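Travden Adds Tabletop Kit to Its Rental List

Travden has put its Tudose tabletop kit on the rental list for the first time. Until now it was sold outright, which left out most small labs and a good many schools. Rentals open on 21st September and the first deliveries go out in October.

The kit is one arm with a two-finger gripper, a controller, a bench mount and a crate of practice objects. The crate has 31 pieces, mostly kitchen things and toy food, picked for their different shapes and stiffness. Travden sells spares one at a time, so a lost cup does not mean buying a new set.

We had a kit on our own table at Gendcombe for 13 days. Setup took most of a morning. The arm held its calibration all week and only needed a reset after we moved the mount. Rigid pieces such as cups and bowls were easy once the grip height was right. Soft pieces took longer to get used to, and flat ones are still hard work if they lie flush with the table.

Two complaints. The cables are long and there is nothing in the box to tie them back with, so buy some clips. The printed guide also covers an older version of the software. The online one is up to date, and Travden says the printed copy will be replaced.

The rental is $246 a week with a minimum of 2 weeks. Shipping is extra. Members of the Stukdale equipment pool can book through the pool desk and pay on their usual account.
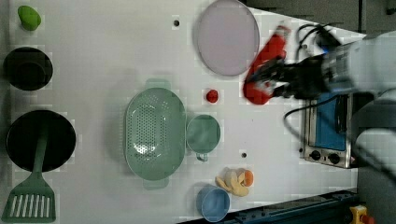

Can the practice objects be rented without the arm?

Travden only rents the kit as a complete set. If you already have an arm, you can buy the crate of objects from them separately.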